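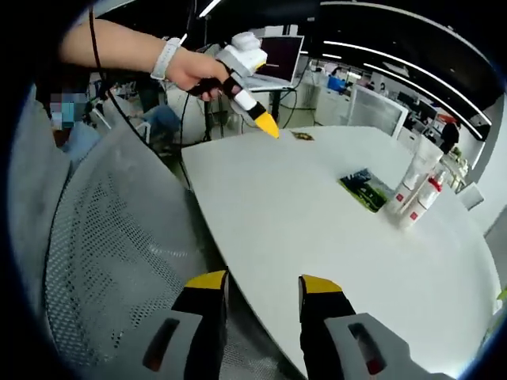 HELP CENTER > RENTING A WORKBENCH

Frequently Asked Questions

Stiswood Shared Workshop, Zondholm
Last updated March 8, 2018

BOOKING A BENCH

Do I need to be a member to rent a bench?

No. Anyone 18 or older can rent a bench by the half day or the full day. Members pay less and can book further ahead. If you only need a bench once or twice a year, a day rental is usually cheaper than joining.

How far ahead can I book?

Members can book up to 100 days ahead. Everyone else can book two weeks ahead. Benches near the windows go first, and we do not hold them for particular people.

What are the hours?

Morning rentals run from 8 a.m. to 1 p.m. and afternoon rentals from 1:30 p.m. to 6:30 p.m. A full day covers both, and you can leave your work on the bench over the break. Please be packed up when your time ends. If the next renter is waiting and your work is still out, we charge for an extra half day.

Can I book the same bench every week?

Yes, if you are a member. Ask at the front desk for a standing booking. Standing bookings are renewed each February and lapse if they are not used for a month.

Can I bring another person?

One helper can share your bench at no charge. A third person needs a second bench. Children ages 12 to 17 may come as helpers but must stay with the adult who made the booking. Children under 12 cannot be in the work areas.

PAYMENT AND CANCELLATION

How do I pay?

By card when you book online, or by card or check at the desk. We do not take cash. Members can pay for rentals on a monthly bill.

What if I need to cancel?

Cancel two full days ahead and you get all of your money back. After that we give a credit for half the price, good for one year. There is no refund or credit if you don't show up.

Can I move my booking to another day?

Yes, once, with no fee, as long as you do it before your rental begins. Use the link in your booking email. If the link has expired, stop by or leave a message and we will move it for you.

Is there a deposit?

Not for the bench itself. Some of the tools at the counter need a deposit on a card, and it is released when the tool comes back in the same shape it went out.

AT THE BENCH

What comes with a bench?

Each rental includes the bench, a stool, a task light, a power strip and a small bin for scraps. Vises and clamps are at the tool counter and are free to borrow while you are here. Bring your own glue, tape, screws, solder and sandpaper, or buy them at the desk.

What kinds of work are allowed?

Most light work is fine: electronics, model making, small repairs, leather, bookbinding, jewelry that does not need a torch, and hand-tool woodworking. Spray paint, open flames, and anything that gives off strong fumes are not allowed anywhere in the main room. The Fullano Room has a fume hood and can be booked separately.

Can I use power tools?

Small ones, such as a rotary tool or a cordless drill. Saws, routers and belt sanders have to be used in the machine shop, and you need to take the safety class first. The class lasts two hours and is offered twice a month.

How much power can I draw?

Four benches share one circuit. A soldering station, a laptop and a lamp will not be a problem. Heat guns and large glue pots sometimes trip the breaker, so tell the desk before you plug one in and we will put you on a bench with its own line. Please don't reset a breaker yourself.

Do I have to protect the bench top?

Use a cutting mat for knife work and a silicone mat for soldering. Both are at the tool counter. Wipe up glue before it sets. Normal wear is expected, but deep cuts and burns are charged at the cost of the repair.

Is there Wi-Fi?

Yes. The password is on the card by the sign-in sheet and changes every month. The signal is weak at the back of the room.

May I eat or drink while I work?

Drinks with a lid are okay. Food stays in the break area, which has a sink, a microwave and a refrigerator. The refrigerator is cleared out every evening.

STORAGE

Can I leave a project overnight?

Only in a locker or on a rented shelf. Anything left on a bench at closing goes to the lost and found, and we keep it for 30 days.

How big are the lockers?

The standard locker is 12 inches wide, 18 inches deep and 36 inches high. Large lockers are twice as wide. Large ones are for members only and there is often a waiting list.

What can't I store?

Fuel, solvents, aerosol cans, food, and loose lithium batteries. Batteries that are built into a tool or device are fine, but they may not be left charging in a locker.

Can I have materials delivered to the workshop?

Members can. Put your name and member number on the label, and pick the package up within a week. We can't accept freight or anything that one person cannot lift.

GETTING HERE

Where do I go in?

The main door is on Oyelaran Street. The door on the parking lot side is for loading only and stays locked unless you ask us to open it.

Where do I park?

The lot behind the building is free for renters. Write down your plate number when you sign in. When it is full there is street parking along Oyelaran, with a limit of two hours – the city does check.

Is the building accessible?

The main room, restrooms and break area are all on the ground floor with no steps. Two benches can be raised and lowered. Choose "adjustable" when you book. The machine shop has a ramp at its side entrance, and the desk will unlock it for you.

Who do I ask if my question isn't answered?

Call the desk at extension 319 during opening hours, or use the contact form. Messages sent through the form are answered within two business days. If you are writing about a booking, include the booking number from your email.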